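Stirkach opens its snack aisle to small bags and big appetites

2018-09-23

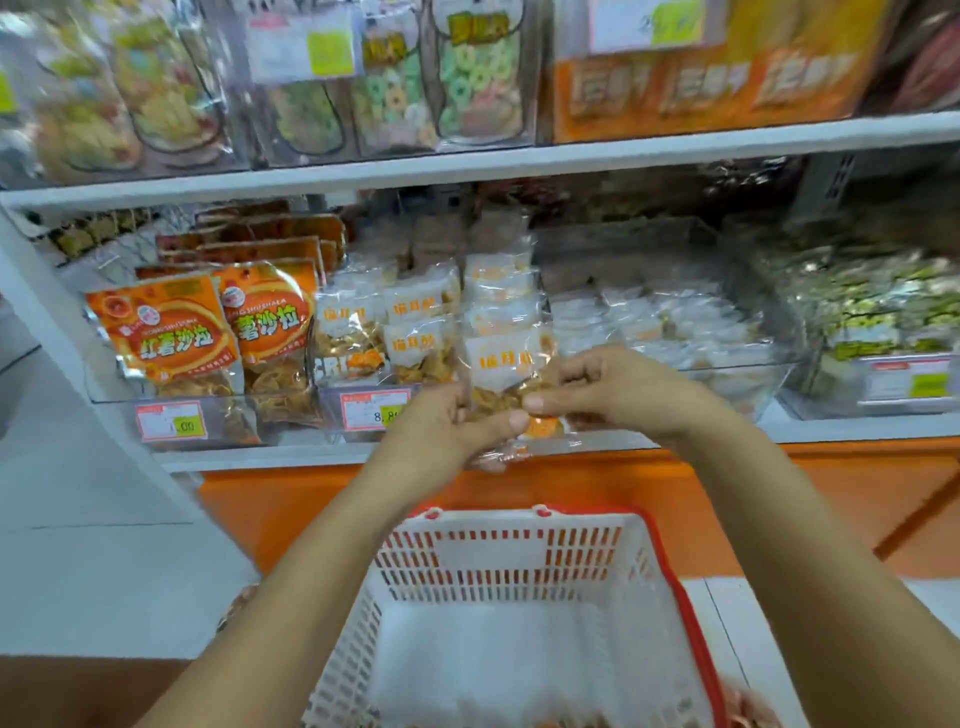
A small bag of fried snacks at the shelf in the Stirkach shop, with sweet potato snacks in the orange bags behind.

Stirkach, the family-run Asian grocery on Tully Road, is delighted to tell its customers, neighbours and anyone with a weakness for something crunchy that its snack aisle has been given a thorough going-over and is now open again, with more to choose from and a good deal more room to stand and choose it.

Regulars will know that the old snack corner was a bit of a squeeze. It shared a wall with the rice and the cooking oil, and if two people wanted to look at the biscuits at the same time, one of them generally ended up looking at the soy sauce instead. Over the summer the shop took on the empty unit next door, which older residents will remember as Pidus Shoe Repairs, and the wall between the two came down (with rather more dust than anyone had been led to expect!). The snacks have moved into the new side, where there are proper shelves, clear plastic bins at a height most people can reach, and price labels clipped to the front so that there is no need to go hunting for someone to ask.

The idea behind the new aisle is a simple one, and it comes from Ching-wen Chung, who has run the shop for many years and who has very firm views on the subject of snacks.

"When I was a girl, you went to the shop and you bought a little bag of this and a little bag of that, and then you went home and everyone shared," she said. "I have customers who would love to try something new, but they look at a great big packet and they think, what if I don't like it? So we have small bags now. Take one, try it, come back and tell me. And if you don't like it, come back and tell me that as well, I would like to know!"

Customers will find crinkly golden fried pieces in little see-through bags, and sweet potato snacks in bright orange ones with a window at the bottom, so you can have a good look at the twisted strips before you make up your mind. The orange bags carry the name 红薯沙拉 in large characters, with HONGSHUSHALA spelled out above for those of us whose reading isn't quite up to it. Elsewhere in the aisle there are rice crackers, sesame brittle, dried plums, roasted broad beans and the peanut sweets that always used to sell out before the weekend, and which the shop promises to order in rather larger amounts from now on.

Please do pick up a basket on your way in. It is surprising how quickly a few small bags become an armful, and the staff have spent many a happy afternoon retrieving sweets from under the freezers after somebody decided they could manage perfectly well without one.

To celebrate the new aisle, Stirkach will be holding tasting afternoons right through to the end of November. They run from 2 until 5, there is nothing to book and nothing to pay, and you are welcome to stay for as long or as short a time as you like. There will be plates of snacks to try on the long counter by the tea, and a fresh pot on the go throughout. Ching-wen will be there herself and is always glad to talk about what goes with what. She recommends anything salty with a plain green tea, and will not be moved on the matter of milk.

Children are very welcome but are asked to bring a grown-up with them. Anyone with a food allergy should speak to a member of staff before tasting, as several of the snacks contain nuts, sesame, wheat or soya. Ingredient lists in English are kept in a folder at the till and can be looked through at any time.

The shop would also like to hear from customers about what ought to come next. A notebook has been left beside the till for suggestions, and there are already pages of them, including a heartfelt plea for prawn crackers and a rather good drawing of a pineapple cake. Two new lines will be picked from the notebook before the winter, and the people who suggested them will be given the first bags off the shelf.

"People have been so patient with us while the building work was going on," Ching-wen said. "They stepped over the boards, they put up with the noise, they still came in for their noodles. I want to say thank you to every one of them, and I want them to come and eat something."

The rest of the shop stays just where it was, with fresh vegetables by the door, noodles and sauces in the middle and the freezers along the back wall. There is level access through the new entrance, and bicycles can be left at the railings on the Stekis Lane side.

For more information, or to arrange a visit for a school or community group, please call in at Stirkach, Tully Road, and ask for Ching-wen Chung.

ENDS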